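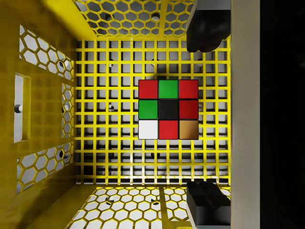
I started to learn the cube at the age of 51, in the winter when my knee was bad and I could not go walking. My niece left one at my flat in Drumance and did not ask for it back. For the first month I could make one side and I was very proud of it. Then I read that one side means almost nothing if the pieces around it are in the wrong places, and I put it in a drawer for a while.

What helped me in the end was to learn slowly. I took one short sequence of moves and repeated it in the evening while the soup was cooking, until my fingers knew it and I could think about other things. Only then I took the next one. In my notebook I have 11 sequences, written with small arrows, because the usual letters confuse me — in my language the word for "left" begins with R.

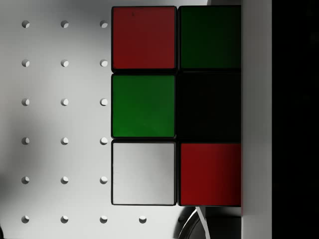 The hardest part for me was the middle layer. There are 2 sequences for it, one the mirror of the other, and for weeks I mixed them up and destroyed everything I had built. I must say I was angry more than once. A man at the library in Lau, where a few of us meet to play board games, gave me good advice: always say aloud which way the piece must travel, before you touch anything. I felt silly doing this on the bus, but it worked.

I am still slow. On a good evening I need up to 2 minutes, and on a bad one I give up and wash the dishes. The children at the library are much faster and they are kind about it. My knee is better now, so I walk again in the mornings, and the cube comes with me in my coat pocket for the bench at the top of the hill.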